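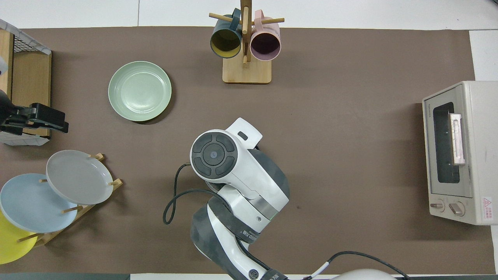 The shared workshop in Sirkham opens its doors at 5, and by then Vlasta Čierny has usually been inside for an hour, laying out plates. She has spent the winter teaching a robot arm to put away dishes.

Čierny repaired sewing machines for 11 years before she joined the workshop last October. The project is called Hodari, and she runs it with 2 other members who handle the software. Her part is the table itself: the mat, the racks, the mug tree and where each of them goes.

Mugs turned out to be the hard part. A plate can land in its rack at a slight angle and still settle between the dowels. A mug has to meet its peg handle first, and the arm has to let go without knocking the one hanging beside it. The group has logged 215 tries at it so far - Čierny writes each one in a paper notebook, with a note on which mug was used and which peg.

She moves things between runs. The toaster oven goes to another spot, the mug tree gets turned a little, a plate is left out on the mat. An arm that has only learned one layout is no use in a kitchen, she says.

Next on her list is the oven door. The handle is small, and she expects it to take until summer.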